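3.2 Mixed storage on open shelves

Guerreiro and Vieira visited 108 homes in Listumbridge and noted what was kept on the main open shelf of each. Shelves with only one class of item were rare. Most held bottles, cloths, crockery and books together, as in Figure 3.

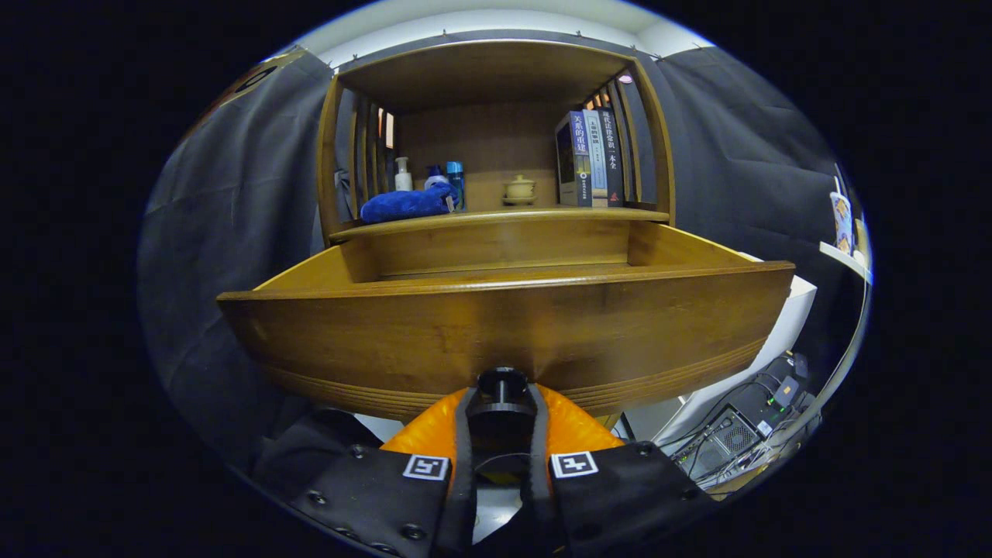

We coded each shelf by class of item and by position, left to right. Books were nearly always at one end, where the side of the unit keeps them upright.

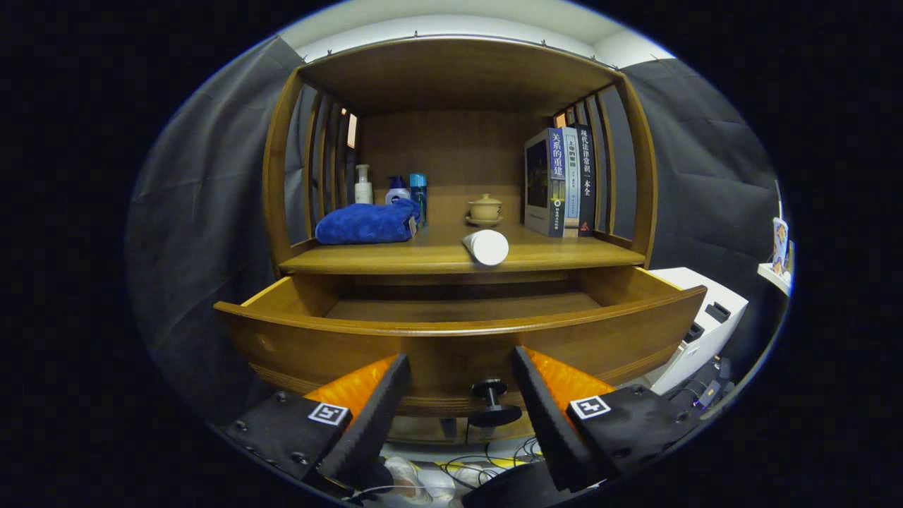
Drawers were coded separately, as open or closed and as empty or in use. An empty drawer was recorded even when the shelf over it was well filled - the unit in Figure 3, with its bottles, towel, tea bowl and three books, was entered in this way.

Figure 3. Wooden unit with slatted sides, two views.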